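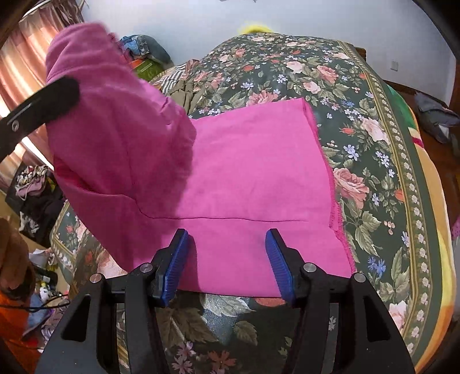 Reading time: 2 min

Filleck heat-pump dryer: cycle ends early, load still damp
Status: Resolved
Opened by: Jhonatan Chávez
Assigned to: Sirley, appliance support

Reported fault
Mixed cotton programme stops well before the displayed time and the machine reports the load as finished. Fault code 4 appears on some runs and clears when the door is opened. Timed programmes run to the end. The fault started in January, after the machine was moved from the kitchen to the utility room.

Checks already done by customer
Fluff filter cleaned. Water container emptied and refitted. Machine switched off at the wall overnight. No change.

Sirley, 09:15
Code 4 on this model is a moisture reading out of range. It does not stop the programme by itself. Please confirm the machine is level and that the drum turns in both directions. Also wipe the sensor strips – the two metal bars inside the drum, below the door opening – with white vinegar on a cloth, then dry them.

Jhonatan Chávez, 12:40
Level checked front to back and side to side. Rear left foot was off the floor, now corrected. Drum reverses normally. Strips wiped, there was a dull film on them. Ran mixed cotton again with towels. Stopped early, code 4 shown.

Sirley, 13:05
Film is usually from fabric softener or dryer sheets. Stop using both until the ticket is closed. Open the service menu (hold Start and Delay together) and send me the sensor value with the drum empty and the door shut.

Jhonatan Chávez, 18:20
Value with drum empty is almost 300. It drifts a little but stays near that figure.
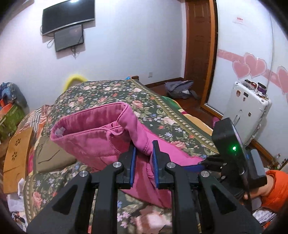 Sirley, 18:45
An empty drum should read 0, so the control board is seeing a load when none is there. Before we look at the wiring, please rule out the programme choice as a second cause. Mixed cotton assumes fabric of even thickness. Trousers with a stitched waistband and pockets hold water at the seams after the flat parts have dried, and the sensor will mostly touch the flat parts. Check the tag inside the waistband for the drying symbol and use the extra dry setting only if it is allowed. This will not explain the empty reading, which needs a separate fix.

Next step: switch off at the wall, remove the lower front panel and look at connector 2. It has a grey clip and carries the sensor lead.

Jhonatan Chávez, 19:30
Connector 2 was half out of its socket. Pushed home until it clicked. Empty reading is now 0. Panel refitted.

Sirley, 19:40
Good. Run one full load on mixed cotton and report back. Gaete, our parts supplier, has the lead in stock if the clip does not hold.

Jhonatan Chávez, 22:10
Ran to the end, towels dry, no code. Clip is still seated. No part needed.

Sirley, 22:15
Closing. Ticket can be reopened from the Lindia portal if code 4 returns.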